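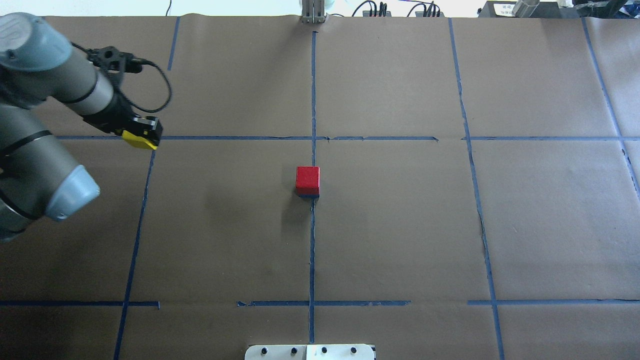

Mumano Kraft Paper Roll: three months on my work table

I bought this back in August to cover the big table, and I've been marking it off into squares with blue painter's tape ever since (I like a grid, what can I say!). The brown is a nice calm color, and a little red block really pops on it.

Now the gripes. It wrinkles. I smoothed mine down twice and it still creased up, and there are tears along the tape lines, worst on the right side. Peel slowly, folks! I paid extra for the Fröhlich paper last year and it tore too, so I'm not switching back.

For covering a table I'd buy it again, and I already have 2 more rolls in the closet. For wrapping gifts, get something heavier.

Posted 11/4/19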